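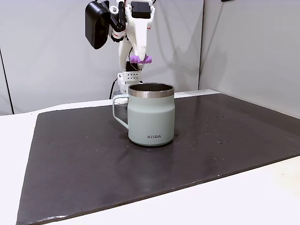

My sister reckons a mug is a mug, and that anyone with more than four of them wants a word with themselves. She said so in my kitchen, with her hands round one of mine, having gone past two others in the cupboard to get to it. So she has a favourite too, she just won't admit to it.

I've been meaning to write about the green one for ages. I mentioned it in passing back in July, in the post about the leaking shed, and got more messages about the mug than about the shed (the shed is still leaking, thanks for asking). Where's it from, does it go in the dishwasher, does it keep things hot. I'll get to all that.

It's an insulated mug in that chalky pale green that everyone was painting their hallways a few years back. Sage, I suppose. Mint if you catch it in the morning. It's a bit like a little barrel, wider round the middle and coming in again at the top and the bottom, and the finish is matte, so it's soft to hold and not at all like the shiny steel flasks my dad used to take fishing. And it has a proper handle! I had a run of those tall tumblers with no handle at all and I dropped every one of them sooner or later, usually on the stairs.

I bought it in Derkstead, in the shop that used to be the wool shop and now does kitchen things and cards. I'd gone in for a birthday card. I came out with a birthday card, a wooden spoon I didn't need and the mug, and I sat in the car park feeling guilty about what I'd spent, because it wasn't cheap and I had a cupboard full of perfectly good mugs at home. Most of those came free with something or other. One says Morkincombe Beer and Cider Weekend on it and the handle's been glued twice.

Then I got it home and more or less stopped using anything else.

What I like best is that I can forget about it. I'm a terrible one for making tea, putting it down, going off to look for the scissors and finding it stone cold an hour later on the windowsill. With this one I come back and it's still worth drinking. I did try to time it properly once. I made a tea at 7 in the morning, shut the lid and meant to take a sip every half hour and write down how it was, and of course I drank the lot in the first twenty minutes. So there's my laboratory report. What I can say is that when I've left one through a long phone call and a load of washing going out on the line, it's been hot enough to enjoy, and a coffee does slightly better than a tea, though that might be down to me making coffee hotter.

It's no good for soup, by the way. I tried leek and potato on the train and the smell never quite left the seal in the lid. I soaked it overnight in bicarb, then in vinegar, then gave in and stood the lid on the back step for two days. The coffee was fine after that but I had a faint sense of leek for a week. Stick to drinks.

Dishwasher: I don't. The little card that came with it said hand wash, and I've ruined enough nice things by thinking I knew better. I use a bottle brush and hot water with a squirt of washing-up liquid, and once a fortnight I pull the rubber ring out of the lid with the handle of a teaspoon and clean the groove it sits in. Please do this if you have any mug with a lid. The first time I did mine I'd had it for four months and what came out of there was brown and slightly furry and I had to go and stand in the garden.

For tea stains inside I use a spoonful of bicarb, fill it up from the kettle, leave it till it's cool and give it a go with the brush. I've seen people recommend denture tablets. I did buy some, and then felt odd about it at the till and they're still in the bathroom cabinet.

The outside marks more than the inside does, if I'm being picky. It's the matte finish, it hangs on to greasy fingerprints, and anything with turmeric on your hands is a disaster. A damp cloth usually does it. There was one orange thumbprint that took three goes.

I do own a second insulated mug, an Addo, which is the one that lives in the car. It's black and straight up and down and holds a good bit more, and it fits in the cup holder, which the green one won't because of the handle. It keeps things hot for so long that you can't drink out of it for the first hour without burning your tongue. A perfectly sensible mug. I feel nothing for it whatsoever. If somebody pinched it from the car I'd be annoyed about the car.

I was also sent a Jatano one for Christmas with a lid you have to press and twist at the same time, and I gave that to the charity shop in January after the second jumper.

Anyway, back to my sister. After her speech about mugs being mugs she asked, very casually while she was putting her coat on, whether the shop in Derkstead still had the green. They didn't when I went past, they had a dusty pink and a navy. I've said I'll ask if more are coming in. I have also started putting mine at the back of the cupboard, behind the gravy boat, when I know she's on her way over.

Next time it'll be the airing cupboard, I promise, I've finally bought the baskets. If anyone has a way of getting a leek smell out of a rubber seal in less than two days, leave it in the comments.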